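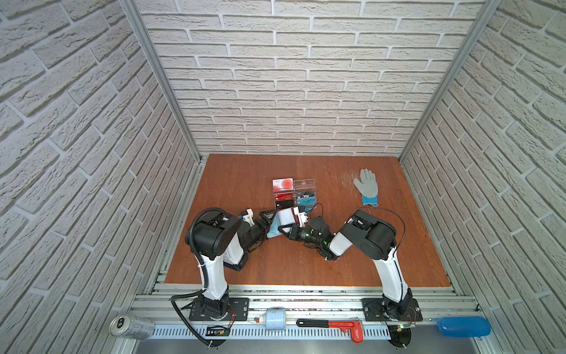 # Setting up an inside room for shelling alerts

Notes by Ans Martens, Ultham. Revised 14th July.

These notes cover an apartment with no basement and no reinforced room. If the building has a proper shelter that can be reached in time, use that. The layout described is for apartment 701, which has one interior hallway and three people living in it. Adjust the quantities for your own household.

## Picking the room

Count the walls between the room and the outside. Two is the minimum. The first wall takes the blast, the second stops most of what comes off the first. A hallway or a windowless storage room usually meets this. A bathroom with floor-to-ceiling tile does not do well, as tile shatters and flies. Kitchens are out on account of gas lines and glass.

Stay off the top floor if a neighbor lower down will take you in. Arrange this in advance and agree on a knock or a phone signal.

Check what opens onto the room. A glazed interior door should be taken off its hinges and stored flat behind a bed. Mirrors and framed pictures come down. Bookcases are either emptied or screwed to the wall at the top with angle brackets into masonry.

## Windows in the rest of the apartment

Tape does not strengthen glass. It holds some of the pieces together, and an X of packing tape across the middle holds very few of them. Clear safety film over the full pane works better:

1. Wash the pane with dish soap and water and scrape off paint specks with a razor blade.
2. Wet the glass again, lay the film on, and squeegee from the center outward.
3. Trim to the edge of the frame, leaving as small a gap as the blade allows.
4. Leave it alone until it has cured. In February ours needed several weeks before the haze cleared.

Close heavy curtains at night and let them hang past the sill. Keep beds and desks away from the window wall.

## Water

Plan on four liters per person per day for drinking and cooking. For three people and five days that comes to 60 liters. I keep it in Stiduno stacking cans, which have a wide enough neck to get a bottle brush into. Any food-grade container with a screw cap will do. Do not reuse milk jugs.

- Label each can with the fill date.
- Empty and refill every six months.
- Store on the floor. A full can on a shelf is a hazard in itself.
- If the supply is doubtful but clear, add 2 drops of plain unscented household bleach (6 percent) per liter, stir, and let it stand for half an hour. Cloudy water is filtered through a clean cloth first.
- Bleach does nothing for fuel or chemical contamination. Discard that water.

Toilet water is separate. Fill the tub when the first warning of an outage comes and keep a bucket beside it.

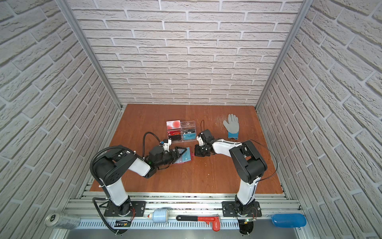 ## Light and power

No candles. A headlamp for each person hangs on a hook at shoulder height, same hook every time. Mine is a Skusamico with a removable 3000 mAh cell, and the spare cell lives in a plastic case so the contacts can't touch metal in a drawer. Test on the first of the month and recharge before the indicator gets low.

Power banks lose charge in storage. Top them up on the same day as the headlamp check. A battery radio is still worth having, as the mobile network gets congested or drops out early. Write the local emergency frequency on the back of the radio with a paint marker.

## Bleeding kit

An ordinary bandage box is meant for kitchen cuts. For fragment wounds the kit needs different contents, kept in one soft pouch near the door of the room:

- windlass tourniquets, bought from a medical supplier, out of the wrapper and ready to apply
- packing gauze
- pressure bandages
- trauma shears
- nitrile gloves
- a permanent marker for writing the time a tourniquet went on

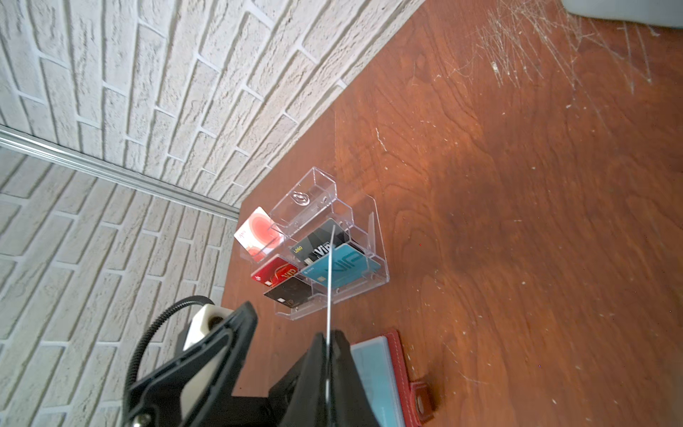
Gauze is packed into the wound and held down hard with both hands. Tourniquets go on the arm or leg only, above the wound and never over a joint, and are left in place until medical staff take over. Take a course. Practice on a training tourniquet and leave the one in the pouch unused, as repeated tightening wears the strap.

## Papers and shut-off

Copies of IDs, prescriptions, and the lease go in a zip bag inside the grab bag. Include blood types and allergies on a single sheet, in block letters.

Everyone in the household should be able to close the gas valve and switch off the main breaker in the dark. Tie the wrench to the gas pipe with cord. After a nearby hit, if you smell gas, leave the switches alone, get out, and call from outside.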